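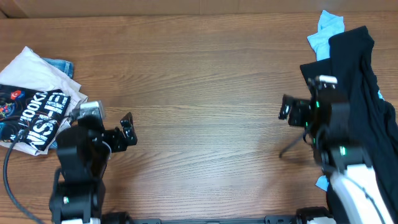
Fig. 2. Folded clothes set to one side on a wooden tabletop.

Section 4: Getting laundry from the dryer to the shelf

The Winis is a condenser dryer, and the control panel makes promises the drum can't always keep. Read this section before you trust the word "Cupboard" on the dial.

4.1 Choosing a program

1. Sort by thickness first and color second. A thin shirt and a bath towel will never finish together, whatever the Mixed Load setting claims.
2. Fill the drum no more than two thirds full. The load figure in the brochure was measured with flat cotton sheets, and few households dry only flat cotton sheets.
3. Turn the dial to Cupboard for cottons or Iron for shirts.
4. Press Start and hold it for 2 seconds until the light stays on.

Note: The time on the display is a guess. It can change by up to 30 minutes once the sensor has read the load, and it usually changes upward.

4.2 Checking that the load is dry

The sensor touches only the outside of the fabric. Waistbands, pockets and collars are where it gets fooled.

1. Wait for the drum to stop, then open the door.
2. Take out one thick item and let it cool. Warm cloth feels drier than it is.
3. Pinch the thickest seam. If it feels cool and heavy, put the item back and run Timed Dry for 20 minutes.
4. Empty the lint screen before you restart.

Caution: Don't skip step 4 because the lint light is off. The light counts cycles. It has no idea how much lint is in there.

4.3 Folding

1. Clear a flat surface wider than your largest garment.
2. Fold shirts while there is still a little warmth in them. Smooth the front with your hand before turning in the sleeves.
3. Stack heavy items at the bottom.
4. Leave the pile in the open for a while before it goes on a shelf.

The Easy Fold button adds slow tumbling at the end of the cycle. We compared loads with and without it and saw little difference in cotton. It may help with synthetics. It does use more power.

4.4 If clothes come out creased

Take out a third of the load and try again. Dryer sheets such as Drirkis are sold as a cure for creases, but they also leave a film on the sensor. If you use them, wipe the two metal strips inside the door with a damp cloth every month.

Error 1137 after a creased load means the drum was overfilled or the filter is blocked. Check the filter first. Resetting the machine clears the code and fixes nothing.

Section revised 19th May by Rochelle McPhee. For water tank faults, see Section 5.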